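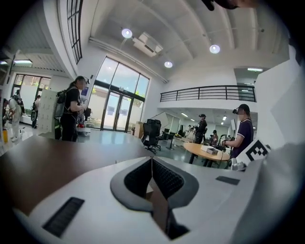
In Praise of the Tall Room

Home | Essays | Rooms | Contact

Give me a high ceiling and a wall of glass and I'll work happily until dark! I feel this more strongly every year. White walls, beams overhead, green leaves outside the doors, a mezzanine with a plain dark railing: what more does a shared workroom need?

My friend Sunee Thongdee thinks tall rooms waste heat and swallow voices. She has a point about the voices (I've shouted across a few). But people spread out in a room like that, they wander over to each other's tables, and daylight gets to all of them. I'd give up 84 private offices for one good big room with a brown table in it – and I'd sit nearest the windows.

Contact Ruangrit | © July 2018 | Back to top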